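Éloge de la grande table

Il y a deux ans, j'ai vendu mon bureau individuel, avec ses tiroirs qui coinçaient, pour m'installer à une table que je partage avec qui veut bien s'asseoir. Je ne reviendrai pas en arrière ! Travailler, éplucher, recoudre, écrire au même endroit que les autres, c'est un plaisir que j'avais oublié depuis la cuisine de ma grand-mère, et je voudrais le défendre ici avec un peu de fougue.

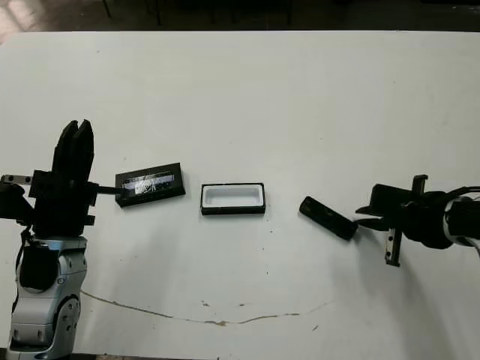 Une surface sans propriétaire

Un bureau personnel finit toujours par devenir un dépôt. On y empile le courrier, trois chargeurs, une tasse, un livre commencé en février. La table commune, elle, se débarrasse chaque soir, et cette petite corvée me ravit. Le lendemain, on arrive, on choisit son côté, on étale ce dont on a besoin. Mon ami Aigars Rebane, relieur de son état, y a cousu un registre de 737 pages pendant que je corrigeais des épreuves en face de lui. Nous n'avons pas échangé dix phrases de l'après-midi, et j'ai rarement aussi bien travaillé.

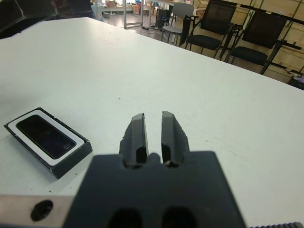

On m'objecte le bruit, bien sûr. Je réponds que le bruit des mains occupées – le papier qu'on plie, les ciseaux, le crayon – ne m'a jamais gêné. Ce qui me fatigue, ce sont les conversations au téléphone, et pour cela il existe des couloirs. On m'objecte aussi le prix. La mienne m'a coûté 150 euros à la fermeture d'une cantine, transport compris, et il a fallu être quatre pour la monter dans l'escalier. Quelle soirée !
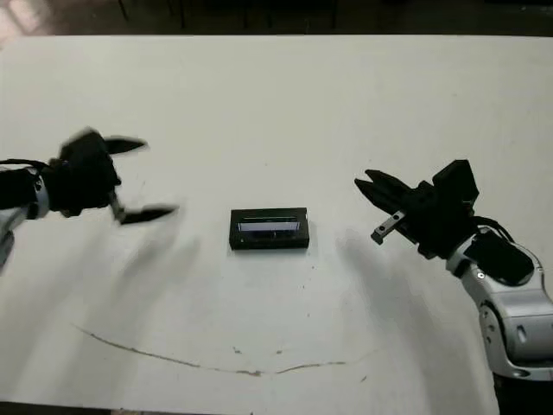 Et dans les écoles, dans les mairies ?

Je rêve d'en voir partout. Bronwyn Ruawai, bibliothécaire dans une commune de 1 000 habitants, a remplacé les petits pupitres de sa salle de lecture par une seule longue table. Les lycéens s'y sont mis les premiers, puis les retraités avec leurs mots croisés, et maintenant il faut parfois attendre une place. Je trouve cela formidable. Un collégien y a appris à jouer aux échecs avec un ancien facteur ! 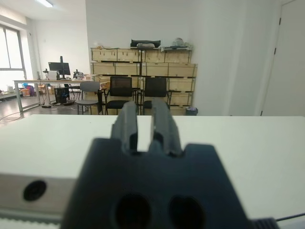 Bien entendu, il faut accepter les rayures, les auréoles, la colle qui ne part plus. J'ai longtemps poncé, ciré, protégé, grondé les enfants des autres. J'ai arrêté, et je m'en porte bien mieux. Une table qui sert se marque, et j'aime retrouver du doigt l'entaille laissée par un couteau à pain un soir d'anniversaire. Alors si vous avez un mur à pousser ou un buffet à donner, n'hésitez pas, faites de la place. Et gardez-moi une chaise, j'apporte le café.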